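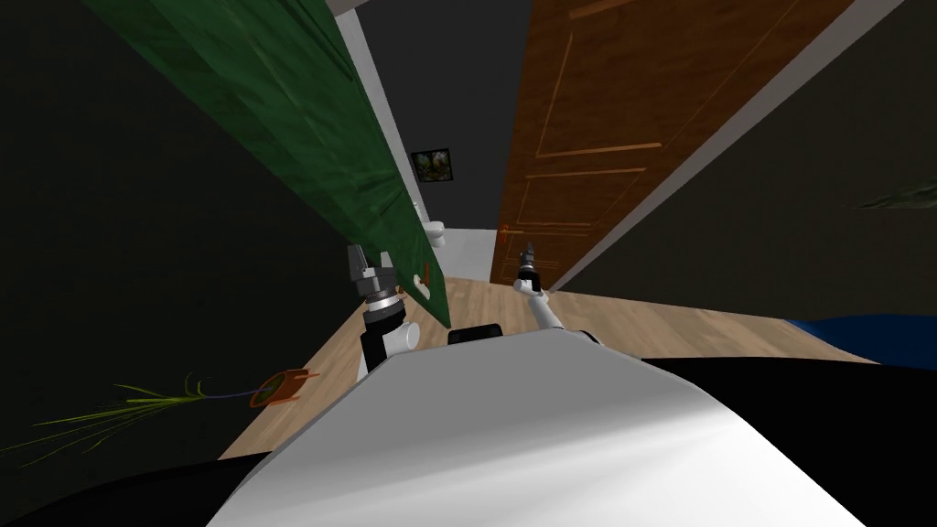
Stoltham > Automation > Mobile Manipulators > Checklists

Print this page | E-mail this page

Search this section Go

Door and Corridor Task — Pre-run Safety Checklist, with comments
Simulated home layout. Two-arm mobile base. Complete before any batch goes to the Katedex queue.

1. Arm posture on approach
Both arms up and forward of torso before entering hallway. Elbows inside base footprint.
Status: OK
Comment: Clearence on the hinge side is tight. Leave it, but log it.

2. Gripper state
Fingers open before the wrist closes in on a handle. No contact with panel or trim on the way.
Status: OK, see note 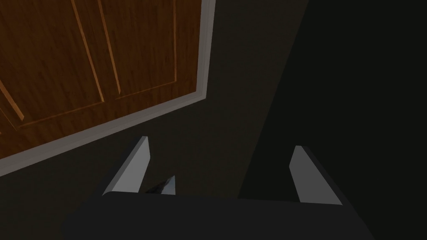 Item 2. Wrist view, fingers spread, panelled door and white trim.

Comment: Small dark piece near the base of the left finger. Could be mechanism, could be something held. Check against the gripper model before sign-off — don't guess.

3. Lighting
Handle and door edge must be readable from at least one view.
Status: RECHECK
Comment: Wrist view very dark on the right. Wall past the trim goes nearly black. Anov profile allows a fill light, use it and note the change in the run log.

4. Speed and force
Base at walking-aisle limit or lower. Handle force cap 34 N. Stop on any reading over cap, no automatic retry.
Status: OK
Comment: Cap was left at 85 after the drawer tasks in June. Put back. Whoever edits the profile resets it, same shift please.

5. Floor
Travel path clear of loose items. Anything under the door swing gets moved or marked as an obstacle.
Status: NOT OK
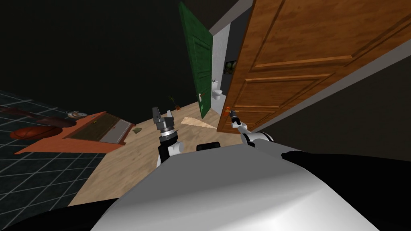 Loose items count even when they look flat enough to roll over. Wheels will ride up on them and the arm goes with it. Plants stay only if they're in the obstacle map. Same for balls, and for low tables near the turning area. Fix the layout file, reload, then redo item 1 from scratch.

6. Doors
Both doors checked for full swing without touching arm, torso or wall. Record open angle for each.
Status: PARTIAL
Comment: Angle recorded for the green door only. Brown one still to do.

7. Stop test
Trigger software stop 2 times, once with base moving, once with hand at handle. Arms must hold position, not drop.
Status: OK
Comment: Held both times. Peixoto controller logs the stop late, known issue, write the time in by hand.

8. Batch release
No release of the full 1,000 episodes with any item open. Short trial runs allowed with items 3 and 6 open — never with 5.
Status: HOLD
Comment: Waiting on 2, 3, 5 and 6. Send the revised sheet back thru the same folder, don't start a new one.

Print this page | E-mail this page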